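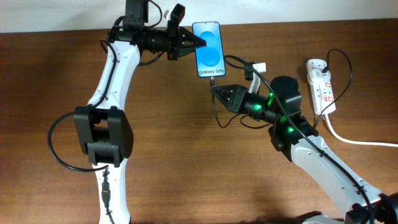
Week 6: sacred places and the stories that get visitors up the hill

Okay, so last week we did museums, and this week we're moving outdoors to the places I like best — hills, springs, caves and little shrines that would be pretty ordinary stops if there weren't a story attached to them. I want you to think about how the story reaches the visitor in the first place. It used to be a grandmother, or a priest, or a painted board by the gate. These days it's very often a smartphone, like the one held upright over the wooden table, and that changes what gets told. A board has room for one version. A phone has room for fifty, and most people read the top one while they're walking.

Our main case is Berkby, which some of you will remember from the field trip slides. It's a small hill town with a spring on its east side, and the spring has a legend. A shepherd girl is being chased by soldiers, she strikes the rock with her crook, and water comes out and floods the path behind her. That's the version on the ticket. The older version, which I got from two different families when I was doing my own fieldwork there, has no soldiers at all. The girl is just thirsty and kind of bad-tempered, and the rock gives in! I love that one. It didn't make it onto the ticket, and I'd like you to come to class with an idea about why.

A few terms you'll need for the reading. An origin legend explains how a place came to be there. A naming legend explains only what it's called, and these get invented late more often than you'd expect, sometimes centuries after the name was already in use. A title legend is where a ruler grants the place an honor of some kind (a rank, a plaque, a grand new name). Watch for these, since they usually tell you more about the ruler than about the place. Plenty of sites have 2 of these running side by side, and Berkby does too.

The second case is the cave shrine at Garkora. I'm going to go slower on this one because people mixed it up in their papers last year. There's the upper cave, where pilgrims go, and there's the lower cave, where the buses go. The lower cave has the lights, the handrail and the tea stand. The legend belongs to the upper cave, but the guides tell it in the lower one, pointing at a stain on the ceiling that's supposed to be the saint's handprint. I've asked guides about this and the answers were all over the place. One told me the saint had long arms.

So who owns the story at that point? Our textbook says the pilgrims do. I'm not so sure — the tea stand family has been telling it every day for four generations, and they tell it really well. You can disagree with me on this, and please do, but use something from the reading to back it up.

Things to look at before Monday:

The Garkora chapter, all of it, including the footnotes (the footnote on festival dates is the best part of the whole chapter).

The short handout on Berkby ticket designs. Compare the oldest ticket with the newest and write down what's been dropped.

Your own place. Pick a hill, well, rock or tree near where you grew up that has a story, and write the story down the way you first heard it. One page is plenty. Don't look it up first! I want the version in your head, with the mistakes in it.

Then, once the page is written, go look it up and add a paragraph on what's different. Bring both to section, stapled, with your name on the back.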